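Home Docs Data Changelog Issues

# Kiltosley Household Inventory

January | Grinel project

716 rows, one per item, tab-separated, UTF-8.

## Fields

- `item_id`: integer, unique
- `room`: controlled list, 20 values
- `material`: free text, max 30 characters
- `price`: whole dollars, blank if unknown

## Known issues

`material` is blank in almost 100 rows. Drawer units and the boxes they sit in share one `item_id`. Sort on `room` before merging with older Grinel files.

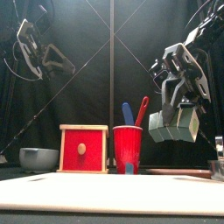
Priva wrote on Tuesday that blank prices load as zero in the import script, and asked for an explicit NA in the next release.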